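Kitchen Table Forums > Home Office and Paperwork > Moving 14 years of paper into one filing cabinet, talk me out of scanning it all

marrifield
Posted 2025-10-05

Hi all, long time reader, hardly ever post. We've finally cleared out the spare room and I've inherited the job of sorting the household paperwork, which has been living in archive boxes and one very tired suitcase. Fourteen years of it. Tax, rego, school reports, vet bills, the manual for a dishwasher we left behind two houses ago.

I bought a second-hand four drawer cabinet (a Babaei, the heavy grey ones with the label holders on the front) and I love it to bits. My plan was suspension files, colour coded, done and dusted in a long weekend. My partner reckons the whole lot should be scanned and put through the shredder, and he's found a scanning app called Flomon that he won't shut up about.

Has anyone gone all the way with scanning? Did you regret it? I like paper. I like being able to put my hand on a thing. But I also don't want to be buried under it when I'm 80.

Cheers,
Marri

tuppence_rd
Scanned everything three years ago and haven't looked back. I kept a single folder of originals (birth certificates, wills, the house stuff) and the rest went in the shredder. When the accountant wants something I search for it on my phone while the kettle's on.

The only bit I'd do differently is file names. I let the scanner name them and ended up with hundreds of documents called Scan with a number after it. Pick a naming pattern before you start and stick to it like glue. Mine is year, then who it's from, then what it is.

gumnut_gaz
Going to disagree with tuppence there. I scanned mine, the hard drive carked it, and the backup was from the previous May. Lost the best part of a year of receipts and had a very unpleasant tax time. Paper doesn't crash.

tuppence_rd
With respect gaz, paper burns and floods and gets eaten by silverfish. That's a backup problem you had. Two copies, one of them somewhere other than your house.

gumnut_gaz
I know what sort of problem it was, I was there.

Ollie in Ballarat
Why not both? We scan the things we'd cry over and file the things we'd only swear over.

Marri, what are you going to do about the stuff that's clipped together? That was what did me in. Half my mum's papers were held together with rusty clips and staples, and every single one had to come off before it went through the feeder. I spent more time with a staple remover than I did scanning.

marrifield
Oh Ollie don't, the clips! I've been pulling them off as I go and lobbing them into an ice cream tub and the tub is now full. Paper clips, bulldog clips, those little black fold-back ones, a few treasury tags from who knows where. I can't bring myself to chuck them but I don't need that many clips if I live to be 200.

farzad_rezaei
Farzad Rezaei here, I do the records for a mid-sized physio practice so this is my bread and butter (and occasionally my nightmare).

Don't chuck the clips, but do sort them before they go back in a drawer. A mixed tub is useless. You go fishing for a paper clip, come up with a binder clip with six others hanging off it, give up and use a staple, and then in ten years some poor soul is prising the staple out. Two kinds, two compartments, label on the front in thick marker. A clear box with a lid is best so you can tell when you're running low.
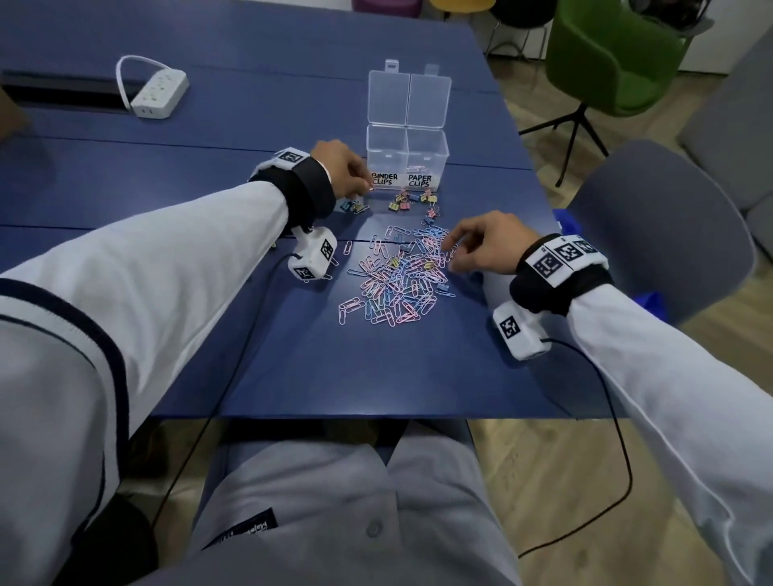

Clips out on the table, waiting to be sorted.
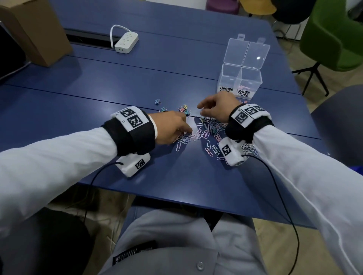
And on the bigger question, I'm on the side of keeping some paper. At work we scan on arrival and hold the original for a set period in a dated box, and when the date comes up the box gets reviewed and goes off to be shredded. You could do a home version of that. One box per financial year, write the year you're allowed to get rid of it on the outside, and don't open it again unless you need to. No colour coding, no sub-folders. I've watched people spend a month building a beautiful filing system for documents that were never looked at again.

The cabinet is then only for live stuff. Current insurance, current rego, the car, the kids, the pets. If it fills more than two drawers something in there is dead.

marrifield
Farzad this is gold, thank you. I am feeling slightly attacked about the colour coding, I've already bought the tabs. Forty of them. In five colours.

Ollie in Ballarat
Return the tabs Marri

marrifield
I've opened the packet!!

Philippa_H
I'm going to stick up for the tabs. I've got ADHD and a plain grey box with a year on it may as well be a brick to me. If it isn't colourful and at eye level it doesn't exist. I've got green for money, blue for health, yellow for the house, red for anything with a deadline on it, and I've not missed a rego payment since I set it up. Before that I missed it two years running, and one of those times I found out at the side of the road.

So it depends on the brain doing the filing. Farzad's way would be a disaster at my place, and I'm sure mine would drive him up the wall.

farzad_rezaei
It wouldn't at all, that's a fair point and well made. Red for deadlines is good, I might pinch it. My gripe is more with twelve shades of sub-category for old phone bills.

Philippa_H
Old phone bills get the recycling bin, I'm not a monster.

gumnut_gaz
What's everyone doing about thermal receipts? The shiny ones. I pulled out the receipt for our washing machine and it was as blank as the day it was born. Warranty claim went about as well as you'd expect.

tuppence_rd
Photograph them in the car park before you've even put the bags in the boot. I will rest my case about scanning now gaz.

gumnut_gaz
Fine. FINE. You can have receipts.

nanna_bev48
Hello everyone. I photocopy mine onto proper paper at the library and staple the two together. I have done this for 31 years and never had a knockback on a warranty. I also keep them in the freezer bag with the instruction book, and the bag gets pinned inside the laundry cupboard. When the appliance goes to the tip the bag goes too. No cabinet required.

Ollie in Ballarat
Bev wins the thread I reckon.

marrifield
The bag with the manual is so sensible. I've got manuals in one box, receipts in another, and the warranty cards are in the suitcase with the school reports. I did all that on purpose too, I thought I was being organised.

Quick update while I'm here. I've got through the first three boxes. One and a half of them went straight to recycling or the shred pile. I found my first ever payslip (depressing), a gift card for Osport with no expiry that I can see (excellent, ringing them tomorrow), and a letter from my nan that had slipped in between two gas bills. I had a bit of a cry and then a cup of tea. So nobody tell me to shred a box without opening it please.

Philippa_H
Oh Marri. That's a lovely thing to find. Put that one somewhere flat and dark, and take the clip off it if it's got one, the rust marks come through in no time.

marrifield
It did have one! It's off. A little brown mark in the corner but you can read all of it.

dunc_the_shed
Can I ask a practical one, has anybody used the Kinemico shredder? It was on special and I'm in the same boat with my dad's stuff. The box says it does staples.

gumnut_gaz
I've got one. It does staples. It does not do paper clips, ask me how I know. It's also got a tiny bin, so you'll be emptying it constantly, and it needs a rest after a few minutes or it cuts out and sulks. If you've got more than a couple of boxes I'd pay the office supply place to take it by the kilo.

dunc_the_shed
Ta Gaz. There's 14 boxes so by the kilo it is. Do you have to take the clips off for them?

tuppence_rd
Mine took them clips and all, but ring first. The one near my sister wanted everything metal out, and no plastic sleeves either.

nanna_bev48
Do it in front of the telly love. One box an evening and keep a tin in your lap.

marrifield
Okay, here's where I've landed, for anyone following along. Dated boxes for old tax stuff like Farzad said. Top two drawers for live stuff, with Philippa's colours (I am USING those tabs). Bev's freezer bags for appliances. Partner gets to scan the receipts with his app, with two backups, because gaz has put the wind up me. Nan's letter is in the photo album.

That leaves the bottom two drawers of the Babaei empty and I've already caught him eyeing them off for camping gear.

Ollie in Ballarat
Put a lock on it

gumnut_gaz
Does the Babaei come with keys? Mine never did and I've had to be careful not to lock the thing by bumping it with the vacuum. If anyone knows where to get a replacement barrel for the older ones I'm all ears.

farzad_rezaei
There's a number stamped on the face of the lock, gaz. Take a photo of it and most locksmiths can cut you a key from that without seeing the cabinet. We had a couple done for work.

gumnut_gaz
Righto, going to look now. It's behind the ironing board.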